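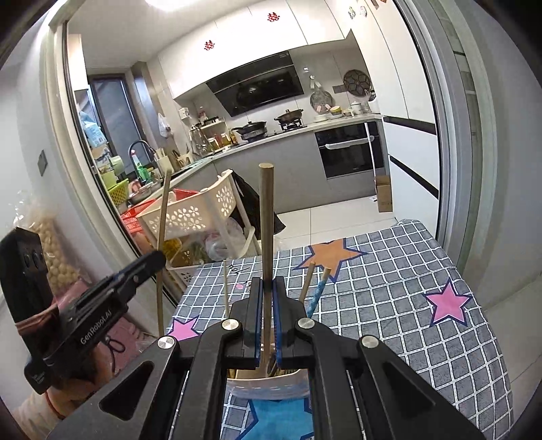

Ticket 1458: Round stock slips or pinches during stick pick
Site: Stergate, small goods packing
Opened by: Shoaib Khokhar
Assigned to: Gillespie Baird
Priority: Normal
Status: Resolved, follow-up open
Tags: gripper, round items, mixed cup, training

Shoaib Khokhar wrote:
Hi Gillespie! We've been doing the stick task with the hand-held grippers since the start of the shift and I love how fast people are picking it up. One problem though. The thicker wooden dowel goes fine if you come straight down on it, but if you come in at even a small angle it rolls along the pads and ends up twisted. The skewers are worse. They're so thin that people squeeze all the way shut to be sure, and then the cup comes up with the skewer. Out of 57 tries this morning I marked 21 as bad, nearly all of them thin sticks or ones leaning against the side of the cup.

Things I already tried:
- Wiped the pads with a dry cloth. No change.
- Swapped grippers with the other table. Same result on both, so I don't think it's the unit.
- Slowed everybody down. Helped a bit with the dowel, did nothing for the skewers.

Is there a pad setting I'm missing? Also, do the bad tries get thrown out, or do you want them?

Gillespie Baird replied:
Great write-up, thank you! Please keep the bad ones, just mark them. The packing arm at Perngate is going to meet leaning sticks all day long and we need to know what a miss looks like.

No pad setting, sorry. Can you check two things for me?
1. Open and close the gripper slowly with nothing in it. Do the two fingers meet in the middle, or does one get there first?
2. Look at the round pivot caps on the linkages. Any of them loose to the touch?

And a question about the hands: where are people looking when they close? At the top of the stick or down at the cup?

Shoaib Khokhar wrote:
Fingers meet in the middle on both units. One pivot cap on the second gripper turned under my thumb, outer arm, lower one. Snugged it up. The first gripper is solid.

On the looking: everybody watches the top of the stick! Me too. I hadn't noticed until you asked. So we grab high, the stick has all that length below to swing, and off it goes.

Gillespie Baird replied:
That'll be most of it. Try this for the next round:
- Line up over the stick first and stop there for a beat.
- Go down until the pads are just above the rim of the cup, with the top of the stick standing well clear above the fingers.
- For a leaning stick, turn your wrist to match the lean before you close.
- Close until it stops moving, then quit squeezing.
- Lift straight up. If the cup moves, ease off and go again.

Leave the cup mixed. I know it's tempting to sort thick from thin, but orders don't come in sorted.

Shoaib Khokhar wrote:
Much better!! Ran another 57 and only 16 were bad, and most of those came before people got used to stopping over the stick. The patterned stick is still a pain when it leans way out. The plain dowel didn't slip once.

Something else, not really a gripper problem, put it wherever it belongs. The packing crew from the Bumex line asked me what happens to their jobs when the arm goes in. I told them what I know, that the arm takes the cup filling and they move to checking and mixed orders. Two of them have been filling cups by hand for years and they are really good at this. They were the ones who worked out the wrist turn before you sent it. I'd like their names on the training sheet. They'd like to know if checking pays the same grade, and I couldn't tell them.

Gillespie Baird replied:
Names on the sheet, yes, absolutely. Send them to me spelled the way they want them. I've added "match the lean" as step 3 and credited it.

On the grade: I don't know either and I won't guess. I asked Ghumman, since they wrote the staffing plan in June, and I've opened a separate ticket so it doesn't get lost under this one. You're both copied. Until there's an answer, please tell the crew it's an open question and who has it.

Log note, Aug 23, 2025
Cause: high grip on long round items, closing off angle, too much squeeze on thin stock. Loose pivot cap on second gripper (tightened, does not explain the misses on the first).
Fix: new five-step pick, cup left mixed, bad tries kept and marked.
Still open: far-leaning sticks. Shoaib wants to try coming in from the low side of the lean, and I think that's a terrific idea. Recheck the cap at the next shift change.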